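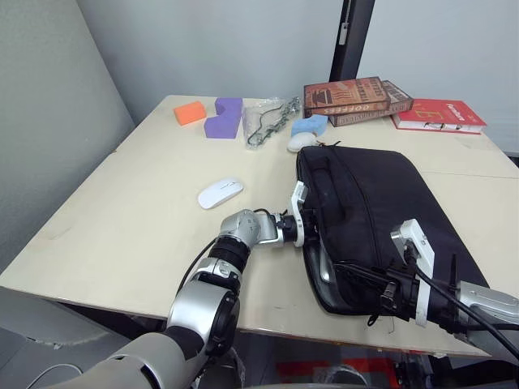

Bivum Notes, Issue 123

Become a Flisus early tester

Last updated: 2023-06-17

We're looking for people to try the next version of Flisus with us this summer, and we'd love it if some of them were people who read these notes! If you use Flisus at work to keep your team's written knowledge in one place, or you tried it once and gave up on it, please read on. We want to hear from both camps.

First, a bit about where we are. Since May most of the product team has been rebuilding search from the bottom up. The old search was written when a typical customer had a few hundred pages. It matched words, sorted by date, and that was that. Plenty of you now have years of meeting notes, specs, support answers and half-finished drafts in there, and typing "refund policy" gives you every page where anyone ever mentioned a refund. We get the support tickets, so we know how that feels (and we use Flisus ourselves, so we really know).

The new search is called Onside. It looks at how pages link to each other, which ones people open and stay on, and which ones have been replaced by something newer. It also lets you search inside comments, something that has been at the top of our request list for longer than I'd like to admit. It's fast on our own workspace. What we can't tell from our own workspace is how it holds up on yours, with your folder names, your abbreviations and your way of splitting things up.

What testers will do

The test runs for eight weeks. You'll get Onside switched on in your real workspace, next to the old search, and you can flip between the two from the search bar whenever you want. Use it for your normal work. When a result is wrong, or missing, or strangely far down the list, press the small flag next to it and type a line on what you expected to see. A line is plenty. "Wanted the 2022 one" is a perfectly good report.

On top of that we'll ask you for 2 video calls, one near the start and one near the end. They last 45 minutes each. You share your screen, look for things you'd be looking for anyway, and talk while you do it. One of us listens and takes notes. We won't record anything without asking you first, and you can stop sharing at any point.

There's also a shared channel where testers can talk to each other and to the developers. Joining it is optional, but the last group we ran (for the editor, the winter before last) kept theirs going well after the test was over, and a good number of the keyboard shortcuts came out of those threads.

Who we're looking for

We have room for 178 testers in total. You don't need to be technical, and you don't need to be an admin, though an admin will have to approve the switch. We're especially keen to hear from:

- people in support, HR, legal or operations, who tend to search far more than they write
- teams that work in more than one language
- anyone whose workspace was imported from another tool and still has the scars
- people who use a screen reader or get around by keyboard only
- very small teams, even teams of one

If you're a heavy user of the Chiriac import plugin, please say so in your message. Pages that came in that way carry their dates differently, and we want several workspaces like that in the group before we call the ranking finished.
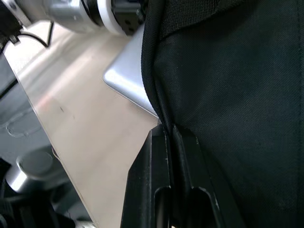
Will Onside change or move any of my pages?
It only reads them. Your pages, folders and permissions stay exactly as they are, and if you leave the test, the old search carries on as before.

What you get

Every tester who makes both calls receives a $400 credit toward their Flisus plan, applied to the workspace of your choice. If your employer doesn't allow that kind of thing, tell us and we'll put the credit on the account of a nonprofit that uses Flisus. You'll also keep Onside for good once the test ends, ahead of the general release.

You should know what you're getting into, too. Things will break. During the first two weeks the index may lag, so a page you wrote this morning might not show up until after lunch. Searching inside attached files is not in this version. The phone app will get Onside later in the test, and it'll be rougher than the desktop one for a while.

How to apply

Send an email to Lenuța Jitaru, who runs research here at Bivum, with "Onside test" in the subject line. You'll find her address on the contact page inside your workspace settings. Please tell her:

- what your team does and how many people are in it
- how long you've been using Flisus, or when you stopped
- the last thing you searched for and couldn't find
- your time zone, and which hours are good for a call

Please write it the way you'd write to a colleague. We read all of them, and the third point is the one we get the most out of. Former customers will get a free workspace for the length of the test, with your old content restored if we still have it.

We're taking applications until the group is full, and we'll reply to everyone, including those we can't fit in this time. If you're on the fence because you think your workspace is too messy, apply. Messy is great! Lenuța has already promised the developers the worst folder structures she can find.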